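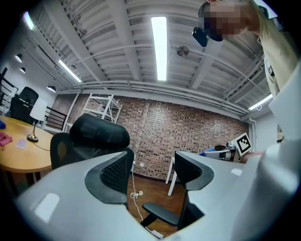 手持夹爪上的相机所摄的示教间一角,近处为夹爪外壳与两根黑色手指,右侧为一台机械臂。Zarix供图

Zarix公布手持夹爪示教方案,遥操作退居补采环节

本报讯 机器人软件公司Zarix日前公布了一套面向桌面整理类任务的示教流程。操作员手持夹爪直接完成动作,由夹爪上的相机记录画面和位姿,再将轨迹换算到机械臂上执行。该公司此前的数据以主从遥操作为主,今年2月起,新任务的首轮采集改用手持方式,遥操作只用于补采失败片段。

流程由Zarix设在Posthorpe的示教间试行,合作方为夹爪部件供应商Kurup。试行任务共31项,包括折叠布料、移动台灯、拾取卡片、收拢线缆等,累计采得有效片段2,255条。任务说明只规定起始状态和结束状态,中间动作由操作员自行决定,同一任务至少由两名操作员分别示教。

项目负责人Aishwarya Bangera介绍,改用手持方式的直接原因是遥操作的节拍过慢。操作员通过主手控制从臂时,需要不断确认指尖与物体的距离,遇到薄卡片和软布,往往要停顿数次。“手持夹爪时,阻力直接传到手上,人会自然调整力度。遥操作设备上没有力反馈,只能靠看。”她说。

手持方式也带来新的问题。人的手臂活动范围与机械臂不同,一些动作人做起来顺手,换算后却超出关节限位,或者在途中接近奇异位形。负责运动学部分的Ravindran Krishnan说,团队在采集端加入了可达性检查:每条片段录制结束后即进行逆运动学求解,无解或关节速度超限的片段当场标出,由操作员重做。早期没有这一步,问题要到训练前清洗数据时才能发现,那时场地布置已经改变,无法补录。

在坐标统一方面,示教间使用方形黑白标记板。开始采集前,操作员持夹爪对标记板缓慢移动一段,系统据此建立夹爪相机与机械臂基座之间的变换关系。采集过程中的位姿由视觉与惯性数据融合得到。按照内部规程,相邻两次标定之间的位置偏差超过5毫米,其间所录片段全部停用,待复核后再决定是否恢复。

Krishnan表示,位姿丢失多发生在两种情况下:一是夹爪贴近大面积单色桌面,画面中特征点不足;二是操作员转身过快,图像模糊。对于前者,规程要求夹爪先抬起,待背景重新进入画面后再继续;对于后者,目前只能限制转动速度,并在培训中反复练习。

夹爪指部由Kurup提供。该公司工程师Thirumalai Kotian说,手持端与机械臂端采用相同的手指几何尺寸和指垫材料,目的是使两端画面中手指的外观和接触位置保持一致。如果两端手指不同,模型学到的接近角度会有偏差,抓取薄物时尤其明显。他说,指垫属于耗材,磨损后摩擦系数下降,手持端和机械臂端须同时更换,更换记录随数据一并保存。

夹爪开合宽度的同步是试行期间改动较多的一项。最初的版本以图像推算开度,手指被物体遮挡时误差增大。现行版本改为在传动部位加装编码器,开度与图像按同一时钟打上时间戳。机械臂端存在执行延迟,部署时另作补偿,延迟值在每台机械臂上单独测量,不沿用出厂参数。

遥操作设备没有撤出。模型在机械臂上试运行时,操作员在旁监看,一旦动作偏离,即以遥操作接管,把机械臂带回可继续执行的状态,接管前后的数据单独归类。数据主管Ekow Abugri说,这部分片段数量不多,共400余条,但对纠正错误的作用较大。“手持示教录到的基本是做对的过程,机器犯的错,人手上不会出现。要让它学会从错误里出来,还得由人在机械臂上接管。”

他同时提到,接管片段的标注比预想中费时。接管起点由操作员按键触发,而偏差通常在按键之前已经出现。标注员需要回看画面,把偏差开始的时刻另行标出,避免将错误动作当作正确示范送入训练。团队曾尝试用模型置信度自动判定,结果与人工标注相差较大,暂未采用。

在操作员培训方面,新人先在不录制的状态下练习握持姿势和移动速度,通过考核后方可正式采集。培训负责人Lavanya Palaniappan说,常见的毛病是空着的那只手下意识去扶物体。对于单臂任务,这类片段一律作废。另一种情况是操作员在夹取前微微晃动夹爪寻找位置,人工作业时不影响结果,模型却会把晃动一并学去,表现为机械臂在物体上方反复迟疑。

Palaniappan说,手持夹爪自重较大,连续使用后手腕容易疲劳,动作质量随之下降。示教间已把单次连续采集时间缩短,并安排操作员在采集与标注两个岗位之间轮换。减重方案正在与Kurup商议,初步考虑更换外壳材料,相机与编码器的安装位置不变,以免已有数据需要重新标定。

Zarix没有公布模型的任务成功率。Bangera的说法是,各项任务的判定标准尚未统一,布料折叠后边缘对齐到什么程度算完成,不同测试人员给出的结论有出入,现在公布数字意义不大。公司正在编写判定细则,完成后将对全部任务重新测试。

下一阶段,流程将移至Plerano的另一处场地试行,检验更换房间、照明和桌面之后的表现。新场地先以手持方式采集少量片段,不搬运现有机械臂,由当地设备接收换算后的轨迹。双臂任务的手持示教也已列入计划,两只夹爪之间的相对位姿如何标定,方案尚未确定。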